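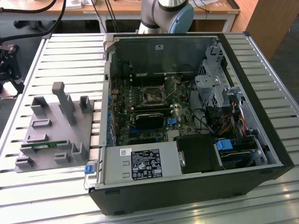 Figure 4. Tower on its side, panel off, processor socket empty.

Section 4: Laying Out the Tower and Fitting the Memory

Read this section once all the way through before touching anything. It is short, and the alternative is reading it later with a screw rattling around somewhere inside the case.

By now you should have finished Section 3 and the side panel should be off. If the panel is still on, go back. If the panel is off but you are not sure where you put its screws, also go back.

What you need

A Phillips screwdriver, medium
A small dish with sides (saucers are optimistic)
A wrist strap
A flashlight
The memory modules listed on your Trirkico parts sheet
A clean dry cloth

4.1 Setting the tower down

1. Shut the computer down properly and switch it off at the back. Pull the power cord out of the supply and put it somewhere you would have to walk to get it.

2. Press the power button once and hold it for 10 seconds. Nothing will appear to happen. Do it anyway.

3. Lay the tower on its side with the open side facing up. Use a surface that is flat and does not wobble. A slatted metal worktable is fine as long as you keep a dish for the screws, which will otherwise find the gaps between the slats with remarkable accuracy.

4. Turn the tower so you can reach the memory slots without leaning over the power supply.

CAUTION: Do not open the power supply. It has its own label covered in very small print, and none of that print is an invitation.

5. Put on the wrist strap and clip it to bare metal on the case. Clipping it to your sleeve does nothing, although it does look professional.

4.2 Finding your way around

The blue plastic parts are the ones you are meant to handle. Latches, clips and drive tabs in blue will move with a fingertip. If something is not blue and does not want to move, check for a screw before you check your strength.

The bundles of red, yellow, orange and black wire come from the power supply. They are stiffer than they look and will drift back over your work the moment you let go. Fold them toward the drive cage and hold them there with a loose tie.

NOTE: Do not pull a cable by its wires. Hold the plug. If the plug has a latch, squeeze the latch. Most of the repairs at our Curkdale bench begin with somebody pulling the wires.

The processor socket sits near the center of the board. In this section it stays empty, with its metal bracket left in place. The processor is covered in Section 5, and the cooler that goes over the four standoffs is covered in Section 6. Please resist the urge to fit them early. Access is far better without the cooler, and you will not get it back.

CAUTION: Keep fingers, tools and cloth away from the inside of the socket. Do not blow dust out of it with your mouth. You are damper than you think.

4.3 Fitting the memory modules

1. Set your modules out beside the tower, flat or standing in a holder. Leave them there until you need each one. A module in a shirt pocket is a module in the laundry.

2. Check the slot order on the sticker inside the side panel. The order matters, and it is not always the one nearest your hand.

3. Open the catches at the ends of the first slot by pushing them outward.

4. Hold the module by its short edges. Keep your fingers off the metal contacts along the bottom.

5. Find the notch in the contact edge and match it to the ridge in the slot. It fits one way around. If it seems to fit both ways, you are not looking at the notch.

6. Press down evenly with both thumbs until the catches close. This takes more force than feels polite. The board may flex a little, but stop if it flexes a lot.

7. Repeat for the remaining modules.

NOTE: If one catch closes and the other does not, take the module out and start again. Leaning harder on the stubborn end has been tried.

4.4 Before you move on

Shine the flashlight across the tops of the modules. They should all sit at the same height. One that stands proud of its neighbors is not fully in.

Check that the expansion card is still level in its slot. It is easy to nudge with the heel of your hand while concentrating on something else.

Count the screws in the dish against the number you wrote down in Section 3. If you did not write it down, write down the number you have now, and look under the tower.

Leave the side panel off and the power cord out. Lay the cloth over the open case if you are stopping for the night, particularly in a house with a cat.

Questions about slot order go to Perrine Lecomte at the Besson help desk, extension 78, until 9 p.m. Have the model number from the case ready before you call.

Continue to Section 5: Fitting the Processor.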